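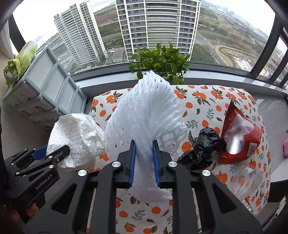
4. Preparing the place for your cat's Filtidero fountain

Choose a quiet corner of the room, at least 2 meters away from the litter box. Many cats do not like to drink near it. The pump came packed in foam, and you should put all packing away before the cat enters the room -- a white foam mesh sleeve, bunched together and spread like a fan beside the leaves of a plant, is an easy thing for a cat to bite. Check also that the plant is safe for cats.

4.1 Rinse the bowl and the filter under cold water.
4.2 Place the filter in its holder with the Skulari mark facing up.
4.3 Fill the bowl to the line. Do not fill over it.
4.4 Connect the plug and wait until the water runs evenly.

Note: Leave the old water bowl in its place during the first days. An older cat can need more time.

CAUTION: Never run the pump without water. Pull the plug before you lift the bowl.

If the pump makes a loud noise, see section 6, "Cleaning the pump".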